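Kendard opens orders for Paltero household task kit

Segers, 30 July 2022 – Kendard today opened orders for Paltero, a software and hardware kit that adds household pick-and-place tasks to full-size humanoid robots already in use at laboratories, schools and test sites. The kit covers the storing and retrieving of small items in kitchens, pantries and cupboards. Deliveries start in September.

Paltero is sold as an add-on. It does not include a robot. The customer supplies a humanoid with two arms and multi-fingered hands, and Kendard supplies the control unit, the task library, the calibration targets and the cabling. The control unit sits outside the robot and connects to it by wire. A wireless option is planned but is not part of this release.

What the kit contains

The control unit has 32 GB of memory and is shipped with the operating software installed. The task library holds 12 tasks at release. These include taking an item from a shelf, placing an item on a shelf, moving an item from a shelf to a basket, and closing a cabinet door. Each task is stored as a set of steps that the operator can reorder, slow down or remove. New tasks are recorded by guiding the robot by remote control and saving the motion. Kendard recommends at least 5 recordings of a new task before it is run without an operator at the controls.

Reach planning is handled by a separate module called Rirska. Rirska takes the measured position of a shelf and works out the shoulder, elbow and wrist angles needed to reach it, along with a standing position for the feet. If no safe posture exists, the module reports the shelf as out of reach and the task does not start. Grip force is set per item class. Soft fruit, cartons and glass containers each have their own default limits, which can be changed in the settings file.

Refrigerators were chosen as the main reference case for the release. They combine high shelves, glass surfaces and limited side clearance, and the items kept in them vary in shape. The reference layout consists of a refrigerator, a desk beside it and a basket on the desk, and it can be set up in a small room. Fruit serves as the standard test item – it is cheap, easy to replace and shows bruising when the grip limit is set too high.

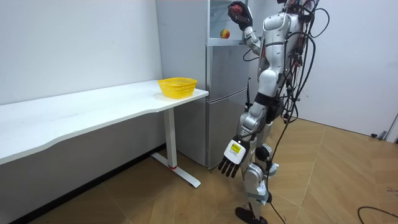
Segers Technical School, which had the kit on trial before release, reported that setup was shorter than its staff had planned for, but that the settings file needed better notes on grip limits for wet packaging. The school also asked for a way to pause a task with the arm held at shelf height. Kendard has rewritten the notes, and the pause function will be included in the first update.

Availability and support

Paltero can be ordered directly from Kendard in two versions. The standard version includes one control unit and the full task library. The laboratory version adds a second control unit and access to the Rirska planning logs. Both come with 2 years of software updates and remote support. On-site installation is offered at extra cost. Existing Kendard customers can request a compatibility check for their robot model before placing an order.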